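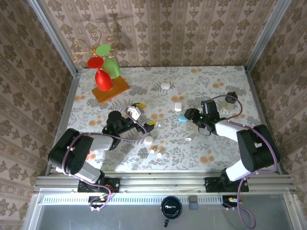
Thursday, September 18, 2025

Table dressing, bay by the window. Damask paper on three sides now, beige and brown. Rania Benjelloun says it looks like her aunt's dining room, she's not wrong. Leafy cloth with the orange flowers stays on for this week, ironed it this morning and it creased again by eleven. Need clips or tape underneath, not pins, pins snag.

Wine glass holder: gold wire, curly bits on top, orange-brown wooden base. Red and green plastic glasses, hung upside down by the foot. Left rear is the best spot for it, tried it further forward before lunch and kept catching a sleeve on the curls. Wire bends easily. If a glass won't slide in don't force it, ease the wire out a touch with your thumb and try again. Bent one loop doing exactly that in June and it never sat right afterwards.

Plastic glasses scratch if you wipe them dry with paper towel. Use the soft cloth in the top drawer. Taha Naciri wants to swap to real glass, I've said no until the floor mat arrives from Drellport. Order number ends 261, chase Monday.

Small bits: the white pieces (oval one, cube, disk, the chips) are out on the cloth along with the tan pebble and the light-blue disk. They dissapear against the pale parts of the pattern. Taha spent ages after the tan one yesterday and it was under his elbow. Options
- plain dark cloth for the small stuff, keep the flowery one for glasses
- put the bits back in a tray between goes
- paint them (no, Rania wants them left as is)
Going with the dark cloth if Mok has one in the store cupboard. Ask.

Little clear jar with the black lid lives back right. Lid goes on properly please, quarter turn past where it feels done.

Wallpaper: seam on the left wall wants redoing, paste was too thin. 2 rolls left, same batch. Nimonside have stopped doing this pattern so go easy on it. Prorncombe might have somthing close but the brown is redder, held a sample up and you'd notice.

Still to do
wash cloth, 30 max, no softener
label the drawer
ring Drellport
find the other soft cloth, Rania had it last I think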